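Dye notebook, Enon workshop
16 Jan 2025. Gray on cotton, second round
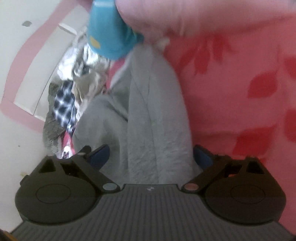
Second try at the iron gray, using the oak gall powder left from December. The first batch came out too brown and I put that down to the iron going in late, with the bath already cooling. Shade to aim for is a plain gray like the fabric in the photo, with no purple in it. Salma Ait Ali wants it for the Nostthorpe curtains and has already said that a green cast is fine but a purple one is not.

Cloth is the Zakumach cotton, lot 902. Scoured twice with soda ash. The first scour water was yellow, the second nearly clear. Dry weight for the test piece 57 grams, written on the tag in pencil.

Gall bath: strained through the old pillowcase, then brought up slowly and held below a simmer for an hour. Left the cloth in overnight. The room was at 68 degrees when I locked up and colder by morning. Cloth came out an even tan except for one corner that had been sitting above the water. Next time use the plate to hold it down.

Iron bath: half the iron I used last time, dissolved in a jar first and stirred in before the cloth. Color moved in the first minute. Pulled one strip at two minutes, one at five and one at ten. The ten-minute strip is close to black when wet and I would not go that far again – too much iron makes this cotton brittle, and we saw that on the Ait Brahim napkins.

Rinsed until the water stopped carrying color, then a wash with the neutral soap. Dried indoors, out of the sun.

Dry results: two minutes is a weak silver, patchy. Five minutes is the best of them, slightly green by the window and neutral under the lamps. Strips are stapled to the facing page. Half of each is covered with card for the light test.

To do
Order more gall powder, the tub is down to the last scoop.
Rub test on the five-minute strip, dry and damp.
Ask Salma whether the lining gets dyed too. If it does we need over 100 grams of iron and the big pot.
Clean the steel spoon, or keep it for iron only and mark the handle.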